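August, 16:20. Equipment plan, second pass

Bence Kiss wants the purchasing list by the end of the month, and he wants it to fit on one page. The first pass came to 119 lines. He sent it back with a single question mark, which I have chosen to read as encouragement.

Cut so far: the second label printer, the good chairs, every line where I had typed "misc." Still 83 lines. Most of those are cables. We own a great many cables already and have strapped them to everything that moves, but they are never the length you want, and the long ones go first.

Grippers are the real money. Utesetti quotes a spare set of fingers at a price that made me check whether the arm was included (no). Ciston is cheaper, with 20 weeks' lead time, so call it next year. My proposal is one spare gripper from Utesetti now and fingers from Ciston for later, ordered on the same day so that I only have to be brave once.
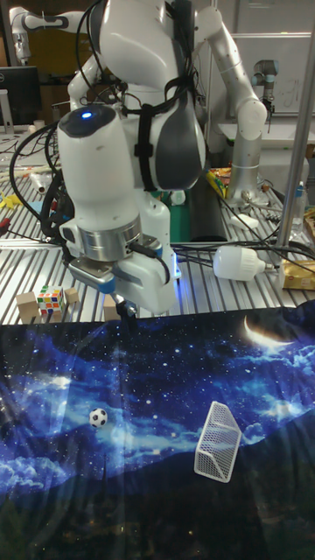
The other thing about Ciston is that they charge for the flange adapter separately and mention it on page 5 of the quote. Put it in the budget as its own line. Last time it came out of consumables and we had no tape until spring.

Props budget: small. The ball and goal task needs a ball and a goal, and the total for both would not buy one connector. I'd like duplicates anyway. Same for the wooden blocks. Bence asked if the starry cloth is a capital item. It is a cloth. I would, however, like a second one in plain gray, to compare how the vision side copes with a busy background and a dull one. Put down two, one to keep clean.

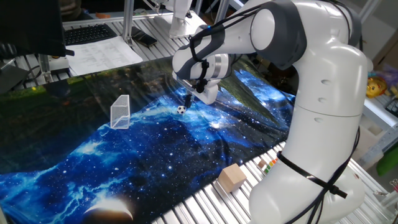 Ball and goal task on the galaxy cloth, gripper down behind the ball.

Service contract: Sárközi offers yearly or per visit. Per visit looks cheaper until you read what counts as a visit. Phoning them may be a visit. Leaning toward yearly, but want the travel costs in writing first.

Software: Druratlow license is per arm, not per site. I had budgeted per site. This wipes out what I saved on the chairs, and then the chairs again.

To do:
Ask Utesetti if the spare gripper ships with its cable.
Get Sárközi to define "visit."
Rewrite cable lines as one line, "cables," and see if Bence notices.
Ask Druratlow about a discount for more than one arm.
Storage bins, cheap ones, before anything else arrives.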